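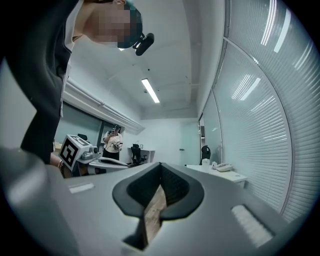
Stonder replied that two grippers and a person to work each one is still two people doing the job, and asked when the person gets to go home.

That reply was in the old thread, which got locked when it turned into a row about vacuum cleaners. Starting a fresh one as I think the question is a fair one. Can a machine do ordinary chores yet? I mean the dull stuff, wiping a table, putting a lid back on a tub, sorting the post. I've been reading up since September and I still can't give my brother-in-law a straight answer when he asks.

My own view is that the hands are nearly good enough and the knowing what to do is not. Hand-held grippers with a person on the end manage a lot of jobs, so a simple jaw can clearly do more than people think. What's missing is the bit between the ears.

Granwood
Posts: 2972

----

Jirkari wrote:

I work on a packing line so I'll speak for the shop floor. We have had an arm on palletising for years and it is very good at it. Same box, same height, same place. Change the box and somebody has to come and teach it again. That isn't a chore, it's a machine tool.

The nearest thing we have to a household job is the returns bench. Everything comes back in a different state, half of it in carrier bags. We had a firm in to look at automating it and they went away again. They were polite about it.

Posts: 100

----

Stonder wrote:

My point in the other thread stands. Having a person hold the gripper proves that a person is clever. You could give me a pair of barbecue tongs and I'd empty the dishwasher with them, slowly. Doesn't make the tongs a robot.

Posts: 3514

----

Granwood wrote:

Nobody said the tongs were a robot. If you can empty the dishwasher with tongs then you don't need five fingers to empty a dishwasher, and that takes a big expensive problem off the list. Fingers are where the money goes and where things break.

Lids are the one I keep coming back to. A round lid is awkward for two jaws. You've only got the rim to hold, and if you squeeze off centre it wants to turn.
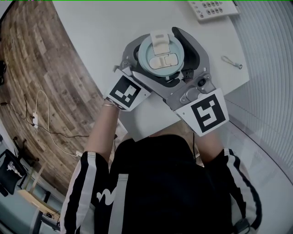
Then you have to get it down level on whatever it belongs to and press, and on the clip sort you have to know which way round the clip goes. A person does this without looking. For a machine every one of those is a separate thing to get wrong.

----

Lau wrote:

Depends what you call doing it. If I have to stand there and watch, I may as well do it myself. If it does the job while I'm out and gets it wrong twice a year, I'll have one tomorrow. Everything I've read about is in between. The clips online are mostly sped up as well, look at the clock on the wall if there is one.

I have bad wrists and lids are the worst thing in my kitchen, so I'm not neutral. I would put up with slow. Ten minutes to open a jar is fine if the jar gets opened.

----

Jirkari wrote:

Slow is fine at home, agreed. At work it isn't. Our bench does a parcel in under a minute and nobody upstairs is going to pay for a machine that takes five, even if it works all night. People forget the night shift needs someone in the building anyway for when it jams.

----

Stonder wrote:

Lau, an electric jar opener is cheap and you can buy one today. That's rather what I'm getting at. Most chores that could be done by machine already have a machine, and it's a box that does one thing. Washing machine, dishwasher, bread maker. I don't see why the next one needs arms.

----

Lau wrote:

Had one. It was fine on jam and useless on anything wide or short. It lives in the cupboard over the fridge now, where I can't easily reach it.

----

Granwood wrote:

That's the case for arms in one post. One box per job and you run out of worktop. I also don't have a box that carries the washing from the machine to the line.

Stonder, what would change your mind? Give me a chore and I'll stick to it.

----

Stonder wrote:

Changing a duvet cover. King size, with the buttons. In my house, not in a lab, and no person holding anything.

----

Jirkari wrote:

I can't do that one either.

----

Granwood wrote:

Right, duvet cover it is. I've put 4 May 2026 in the title so we know when we agreed it. I'd still say tub lids come first, and well before the duvet.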